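Keeping Old Family Papers and Photographs at Home

Most family history ends up in a closet. Letters, ship tickets, baptism slips, farm ledgers and snapshots get put in whatever box was handy and then moved from house to house. The tips below come from sorting the papers of my wife's side, the Carrilho and Godinho families, and they assume an ordinary house with no special equipment.

Where to keep the boxes

Pick an inside closet on a floor people live on. Attics get too hot and basements get damp, and both get mice. A shelf that backs onto an outside wall is worse than one in the middle of the house. Keep boxes at least 4 inches off the floor in case a pipe lets go. If you feel comfortable sitting in the room in a sweater in November and in short sleeves in July, the papers will be fine there too.

Under the bed is all right if the floor is dry and you use boxes with lids. Check them twice a year, and don't store them near a heating vent.

Clearing a place to work

You need more flat space than you think. A kitchen table works until supper, and then everything has to be picked up in the wrong order. I use a bed in the spare room with a clean cotton sheet over it. Close the door against pets. Wash and dry your hands before you start, and skip the hand lotion that day. Cotton gloves are not needed for paper and make it easier to tear a page. For photographs and negatives, wear thin nitrile gloves or hold them by the edges.

No coffee, no pens. Use a soft pencil for everything. 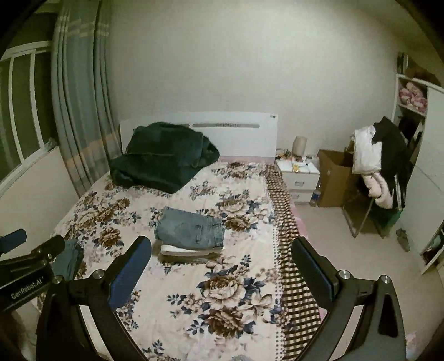

A floral duvet cover on a double bed.

Sorting

Before you move anything, write down the order things were in. A bundle tied together by a grandmother usually has a reason behind it, even if you can't see it yet. Hélder Carrilho's letters were tucked in with a stack of seed receipts, and I nearly separated them. The receipts turned out to give the years for the letters, which he never dated.

Start with large groups: letters, legal papers, photographs, printed matter. Leave the reading for later or you will be at it until midnight with one envelope done. The first box I did held 242 items and took most of a week of evenings.

Make a pile for things you can't identify and keep it. Do not throw out an unknown face. A cousin may know who it is.

Metal, tape and rubber bands

Take out paper clips by laying the paper flat, holding it down, and sliding the clip off. If it has rusted to the page, slip a bit of stiff plastic film under each side first and work it loose. Staples should be opened from the back with a thin blade and lifted out. Don't use a staple remover, as it tears old paper.

Rubber bands that have gone hard will flake off. Brush the crumbs away with a soft, dry paintbrush, stroking from the middle of the page outward. If they are stuck, leave them.

Old tape stays where it is. Pulling it takes the ink along. Never add new tape, including the kind sold as "magic" or "invisible."

Unfolding letters

Letters that have been folded for decades may crack along the crease. Open them slowly. If one resists, stop and leave it in a room with normal humidity for a few days before trying again. Once it is open, put it between two sheets of plain white blotting paper with a heavy book on top and leave it for a week. Don't iron it. I have seen this recommended and I have also seen the brown mark it leaves.

Folders and boxes

Buy folders and boxes marked acid-free and lignin-free. Put some 6 to 10 letters in a folder, and don't stuff the box so tight that you have to pull. If it is only half full, fill the gap with crumpled acid-free tissue so the folders don't slump.

Keep newspaper clippings in their own folder. Newsprint turns brown and stains whatever it touches. If a clipping matters, copy it onto good paper and file the copy with the letters.

Labeling photographs

Write on the back, near the edge, in soft pencil, with the picture face down on something hard and clean. Press lightly. If the back is slick and won't take pencil, write on the sleeve before the photograph goes in it. Full names are best. "Aunt Benari" meant 2 different women in our family, and it took a phone call to Trerton to settle which one was on the porch.

Put down who told you the name as well. "According to Cousin Lucia" is useful to whoever reads it next.

The magnetic albums with sticky pages and a plastic sheet should be emptied if the pictures will come free. Slide a length of plain dental floss behind the print with a gentle sawing motion. If it won't budge, photograph the page and leave the print alone.

Mold and bugs

If a box smells musty, take it to the garage or porch before opening it. Fuzzy spots mean active mold. Wear a mask, keep that box away from the others, and let the papers dry in moving air, with the fan pointed away from them. When the mold is dry and powdery, it can be brushed off outdoors. Anything valuable should go to a paper conservator.

Silverfish like dark and damp. Drying out the closet does more good than spraying it, and spray should never go near the papers.

Copies

Scan photographs at 600 dpi and letters at 300. Name the files with the family name first, then the year, then the place, as in Godinho_1931_Cirwood. Keep one set on your computer, one on a drive at a relative's house, and check both once a year by opening a few files.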